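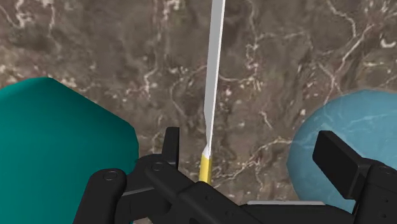 Trorkeo to bring robotic arms to food preparation benches at its Drorley kitchens

DRORLEY – Catering group Trorkeo will introduce robotic arms to the preparation benches at its Drorley production kitchens from March, following a period of simulation work carried out with automation firm Trarus. The program will change the daily duties of 64 kitchen employees. No positions will be eliminated.

The arms will be assigned to clearing and resetting benches between shifts, a task now shared by preparation staff at the end of each rotation. Knives, bottles and small appliances must be picked up, sorted and returned to their stations before the next team can start.

Trarus developed the handling routines entirely in a simulated kitchen before any equipment was ordered. The company completed 1213 simulated runs, of which 838 dealt with long, slender items. Such items are difficult for a two-fingered gripper to hold at a consistent angle, particularly where other objects stand close on either side.
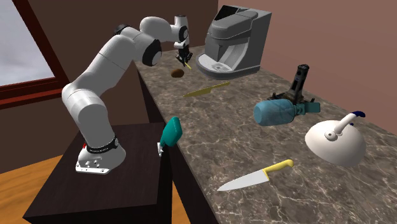
Bench layouts were varied throughout the simulation program so that the routines would not depend on a tidy starting point. Items were placed at different angles and distances from the arm, including close to the counter's edge. Employees from the early shift reviewed the results and recommended changes to the order in which sharp items are handled. Those recommendations have been adopted.

Under the new arrangements, preparation staff will supervise bench resets and retain full authority to stop an arm at any time. Hours now spent on clearing will be reassigned to menu preparation, allergen checks and training. Each employee will receive paid instruction before working beside the equipment, and pay classifications will be reviewed to recognize the added responsibilities.

Installation will begin on the Alemayehu line, which produces 1000 meals per shift. The remaining lines will follow once employees there have completed their training – Trorkeo has set no deadline for that stage.

Media enquiries may be directed to the Trorkeo communications office in Drorley.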